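Ticket 395: Tukora hand-held gripper, uneven closing force
Site: Galtusness
Status: Open

The Galtusness site reports that the right-hand Tukora unit closes with less force than the left when both are run from the same controller. The fault was noted during the comparison with the Ibarra pair, using small parts held in a divided box. Firmware is at version 62 on both units. The trigger was recalibrated 3 times without lasting effect.

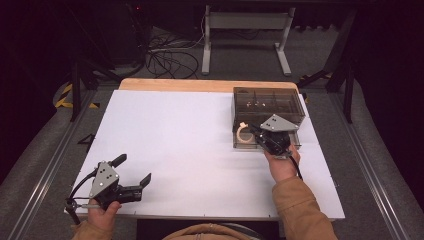
Sakgate support replied that the cable should be ruled out before the jaws are adjusted, and asked that the two units exchange cables and the test be repeated with the same parts.

Cables exchanged at 14:20. The weaker grip remained with the right-hand unit. The trigger reading at rest was 2 counts above zero and did not settle after a restart. The Ibarra pair showed no such offset on this controller.

Action: right-hand unit to be returned to Sakgate for inspection of the trigger sensor. Comparison suspended until a replacement is received.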